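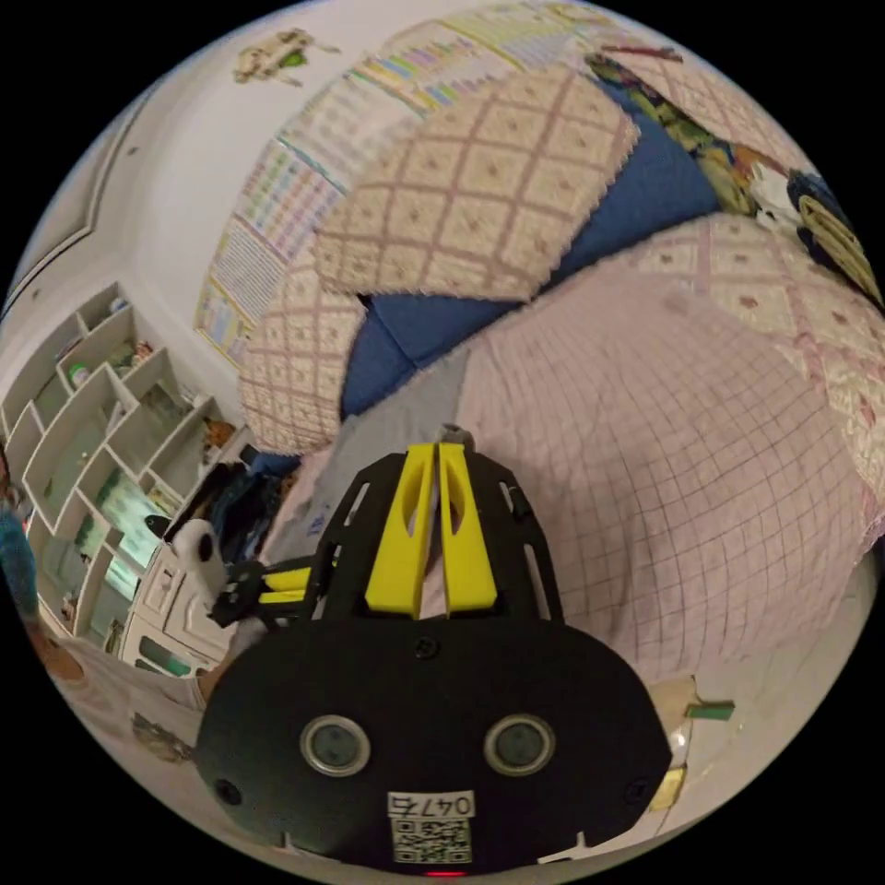
Bedroom set. Pink checked sheet, diamond-pattern pillow, educational chart on the wall.

Furkmont bedrooms: bed making and tidying

README, last touched January. Rough, will tidy up when there's time (ha).

What's in here

Short clips and stills of people's bedrooms being put straight. Beds mostly. Sheets, pillows, blankets, quilts, whatever lives on the floor next to the bed. All in ordinary lived-in homes, nothing staged by us, we asked people to leave rooms as they'd be on a normal morning.

750 clips in total. 700 usable after checking, the rest are in the folder called spare. 11 homes. Average clip is some 45 seconds, a few run much longer where there was a double duvet involved.

Folders

pleno/ - beds only. Sheet, pillows, blanket.
heiskanen/ - bed plus floor and shelves. Most of the childrens rooms are here.
jallow/ - linen cupboards and folding. Smaller, still being sorted.
spare/ - too dark, too short, wrong room.

The names are just the names of the batches, don't read anything into them.

Notes on labels

One line of text per clip, plus tags. Tags are plain words: sheet, pillow, blanket, quilt, cushion, toy, bag, clothes, floor, shelf, drawer.

Pattern goes in the text line, not the tags. So "quilted pillow, beige and mauve diamonds" in the text and just pillow in the tags. Same for checks, stripes, cartoon prints. We tried pattern tags early on and everybody wrote something different for pale pink.

Blanket vs quilt: if it's stitched in a pattern, quilt. If you can't tell, blanket. Pillows that are quilted are still pillows.

Patterned on patterned is the hard bit. Pink blanket over pink checked sheet, edges get lost, and labels for those are less reliable. Treat with care.

Small things on the floor: tag as floor and describe as best you can by colour and size. "Small brown object" is fine. Please don't guess.

Wall charts, posters and stickers are not tagged. The text on charts was not transcribed and mostly isn't readable anyway.

What counts as tidy

Whatever the person who lives there says. Some fold the blanket at the foot, some spread it right up over the pillows, one home rolls it. No right answer and the clips shouldn't be used as if there was. End state is written in the text line where it was clear.

Shelves: same thing. Bottles and bits on an open shelf are often exactly where they belong, so they only get a tag if somebody moves them in the clip.

Known problems

- heiskanen has far more single beds than doubles
- a few duplicate clips across pleno and heiskanen, list in dupes.txt
- "cushion" and "pillow" used for the same thing in the first batch, not fixed yet
- jallow has no text lines for the last two homes
- bags near the bed sometimes tagged clothes. Fix if you see it

People

Faces aren't included. Bits of sleeve and arm do turn up. If a name is readable on anything, tell us and we'll pull the clip.

Use

Free for study and teaching. Ask before putting it in anything you sell. Say Furkmont bedrooms somewhere in the write up.

Changes

Second version: moved dark clips to spare, recieved new labels for heiskanen, dropped the pattern tags.
First version: pleno only.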